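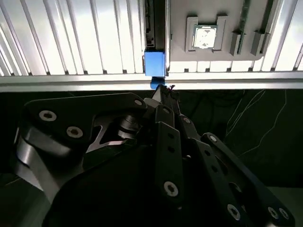
Wrist view at the Jetia stand: the fingers up at the blue block, just above the rail.

How to run a robot hand demo at your open day

I helped Irina Stanciu run the hand demo at the Marton open day, and a bunch of you asked how we set it up. So here goes!

1. Mount your board upright. Ours is a grey panel above an aluminum rail, with a chip in its bracket on the front. People at the back can see it much better than a board lying flat on a table.

2. Put the wrist camera on a big screen. Do this first thing, before you even unpack the flyers. The hand is black and pretty chunky, so from the side all you get is knuckles - on the screen you get the fingertip and the part it's going for.

3. Slow it way down. I ran ours at full speed for the first group and they missed the whole thing (sorry, first group). Half speed is plenty.

4. Talk before the move, then hush. Say which part the hand is after, then let people watch. Irina is great at this. I am learning!

5. Check the screws between groups. We go over every hex screw on the fingers with the little driver, left to right. It takes 2 minutes.

6. Tape your cables down before the doors open. Vasilică Vlad lent us a roll and I still owe him one.

We had 184 visitors, and the kids wanted to see it again and again. If you try this with a Wonoso controller, load the slow profile before you home the fingers, or it goes back to full speed on you. The next open day is in July, over at Oprea, and we're bringing a second screen.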